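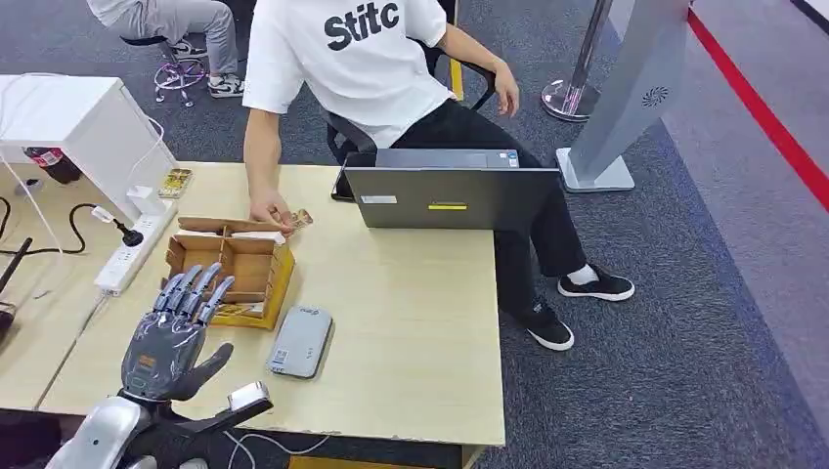
From: Ehab Abdelaziz
To: the card storage list
Date: November 2, 2024
Subject: Re: Divider spacing for small card stock

Doaa Bouzid wrote:

> I have inherited the Gonora sample cards, 2,000 of them, in shoeboxes
> and envelopes. I want to move them into corrugated boxes with internal
> dividers. Two questions. How tightly can a compartment be filled before
> the cards start to bow? And is it worth putting a tray under the box,
> or does that only use up desk space? I tried one box in September with
> no tray and the bottom flaps sagged when I lifted it.

Doaa,

Fill level first. I load a compartment until the cards stand without leaning, then remove enough to get two fingers in. With the stock I use that comes to 100 cards in a compartment that would take 125 if forced. The missing 25 are what let you pinch a card by its top edge and draw it straight up. In a full compartment you end up pulling on the corners, and uncoated tan or gray stock splits there first.

A compartment with only a few cards in it has the opposite problem. They slide down flat and have to be scraped off the bottom with a fingernail. Cut a block of scrap corrugated to the width of the compartment and stand it behind them. Foam also works but sheds after a year or so.

On dividers: the slotted kind that cross at half height are fine as long as the slots are snug. If they rattle, run a strip of paper tape down each crossing. Do not glue them. You will want to change the layout once you know how the categories split, and the Gonora set is uneven – the Imai group alone will probably need 3 compartments.

On trays: yes, use one. A rigid tray with a raised edge takes the load when you lift, so the flaps carry nothing. Pick it up by the tray, never by the box walls. It should be slightly larger than the box on at least two sides so you can get your hands under it. I prefer a bright color. Cards dropped between box and tray are easy to see against it, and on my desk a brown box on a beige top is easy to catch with an elbow.

Flaps: I leave the top open while sorting and close it for storage. Cutting the flaps off weakens the rim.

Labels go on the short end, in pencil until the order is settled. Mine follow the old Hideo sequence, which I do not recommend to anyone starting now.

One question back to you. Are the Kekska cards the same height as the rest? Mine are taller and will not clear the closed lid, so they are lying on their long edge in a separate box.

Ehab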